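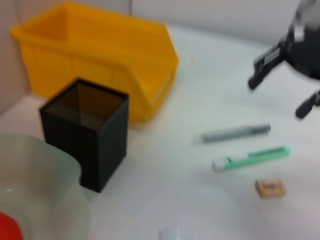 Thread: how I cleaned up my desk papers and my small-shop bookkeeping in one month (1/10)

2/10
I sell sewing patterns from home under the name Skyrme. For three years I kept every receipt "for later". In July I finally sat down with all of them. There were 716 pieces of paper, and many were so pale that I could not read the price anymore.

3/10
First lesson: thermal paper fades. If you get a receipt from a store, scan it the same evening. I lost the proof for a good pair of shears this way, and I am still a little angry at myself.

4/10
I sorted by month first and it was a mistake. My tax form asks by category: materials, postage, tools, fees. So I had to sort everything two times. Please look at your form before you touch the pile.

5/10
For storage I now use open bins on the table. I had a beautiful box with a lid before, and I never opened it. When a bin is open, my hand puts the paper in without thinking.

6/10
For the numbers I tried Fundis for two weeks. It is nice to look at, but it wanted me to connect my bank and I did not feel ready for this. I went back to a plain spreadsheet with six columns. Date, who, what, category, amount, scan number.

7/10
Postage was the surprise. I spent 468 dollars on it in one year and I charged my customers much less than this. I have raised the shipping price by 99 cents per order. So far I got one complaint, and she still bought the apron pattern.

8/10
Total expenses for the year: 3,556 dollars. I had told my husband "maybe two thousand". He was very polite.

9/10
My routine now is 15 minutes after breakfast, with coffee, phone in the other room. I scan, I type the line, I write the scan number in the corner of the paper with pencil. If I miss a day I do not try to catch up in the evening, because I make mistakes when I am tired.

10/10
Someone asked which scanner I use. Only the phone, near the window, before noon. I will post the empty spreadsheet when I have translated the column names, they are still half in my language.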